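Category: Datasets / Manipulation / Documentation

# Skonent Tabletop Set – README

Maintained by Geum-ok Do and Man-sik Lim, Gosteck. Last edited 5/8/18.

The set holds 3,661 episodes of a single arm moving toy food and kitchen items on a white table. Of these, 534 are kept back for testing and should not be used for training. All of it was collected at the Clandgate site under the rules below. Anyone adding episodes is expected to follow the same rules, including people who have worked on other sets and have their own habits.

## Before the arm moves

Bring the arm up with one hand near the stop button and leave it there until the first move is done. The operator says "live" out loud and waits for an answer from anyone else in the room. From then on, hands stay off the tabletop. If an item needs to be put back by hand, pause the arm first, then reach in.

Check the cables at the gripper at the start of each session. They need enough slack for the wrist to turn fully, and no loop should pass under an item that is going to be picked up.
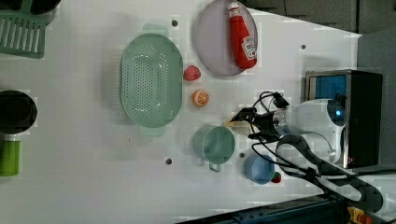

## Placing the items

Set out the items from the layout sheet for that task. Large pieces such as the colander and the plate go down first and small ones after. Items may touch or rest on each other if the sheet calls for it – a bottle lying across the plate is a normal start. Don't tidy the table between episodes unless the sheet says to.

Keep the bolt holes in the table clear of tape and putty. They are used as reference points when the cameras are checked.

## Grasping

- Soft toys are gripped at the base or the thickest part. Never pull on a loose flap.
- Close the fingers slowly on anything plush and stop when it holds.
- Hard plastic items use the lower force setting.
- If an item slips, finish the episode and mark it "slip". Don't delete it.

The wrist camera has to show both fingers and the item between them at the moment of the grasp. A partly blurred item near the edge of the view is fine.

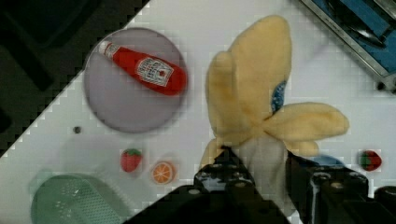 An episode where the fingers block the item completely gets marked "hidden" and goes to Man-sik for a second look. He decides if it stays.

## Labels

Each episode has one task line in plain words, written by the operator right after the run. Use the item names in items.txt and nothing else. The list was cleaned up in March, and older files may still say "basket" where the list now says "colander". The Ko script fixes most of these, but not file names.

## Known problems

- 11 episodes have no wrist video. They are listed in missing.txt.
- 5 have a task line that names the wrong item. Fixes are pending.

Send corrections to Geum-ok with the episode number in the subject line.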